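Course handout: Introduction to Sports Organization
Unit 4 – Entry rules and mixed competition in target sports
Updated 24 August 2026

Please read these notes before the seminar. They cover the same ground as the lecture, but the part on team formats is longer here, as we had little time for it.

1. What we mean by an open event

In everyday talk, an "open" tournament is one that anybody can enter. In the rule books the word has a narrower sense. An event is open by category when there is no limit of sex or age, and it is open by entry when there is no invitation or ranking needed. Many events are open in the first sense and closed in the second. Students often mix these two, so in your written work please say which one you mean.

Our main case is the Futach Cup, an indoor archery event held every September. It has been open by category since it began. It is not open by entry, because each archer must bring a qualifying score of 400 or more from a registered club shoot.

2. Three ways of filling a field

The first way is the qualifying score. It is simple to explain and simple to check. Its weak point is that the conditions are not equal in all clubs. A hall with good light and no wind gives higher scores than a hall with a door that is always open.

The second way is the ranking list. Here the organizer takes the best names from a season table. This rewards archers who can travel often, and travel costs money. At Sosbridge, where the league is spread over a wide region, the clubs complained for years that the list showed who had a car.

The third way is the reserved place. A number of places is kept for a group that would otherwise be small in the field or absent. The Sirach Trophy keeps 2 places for women and fills them by a separate qualifying round. If a place is not taken, it returns to the general list.
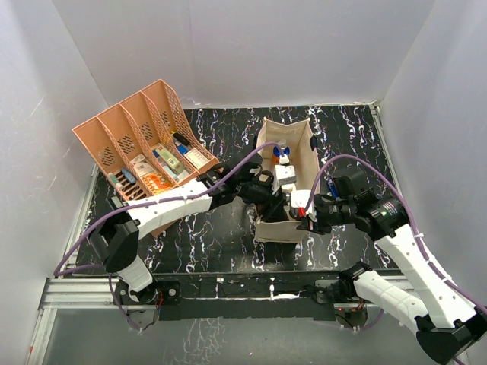

3. Arguments about reserved places

Those in favor say that a player learns to compete at a high level only by being there. A person who never gets on the main stage has no chance to gain ranking points from it, and so she stays low on the list. The list then seems to prove that she did not belong on the stage.

Those against say that each reserved place is taken from someone with a better score. Some women players are also against it, as they would prefer to enter by the same door as everyone else. Both positions appear in the reading from the Shboul league, so please note the page when you quote.

4. Mixed teams

A mixed pair is a different solution. Each team must have one man and one woman, and they shoot in turn. In the Shboul format a match has 90 arrows in total, divided equally, and the pair has one common score. The maximum is rarely a matter of discussion – in practice a pair with 700 points wins most matches.

Notice that this format does not compare men and women directly. It makes both necessary.

5. For the seminar

Choose one of the events named above and write one page on how its field is filled. Say who gains from the rule and who pays for it. Bring two printed copies, one for me and one for your discussion partner.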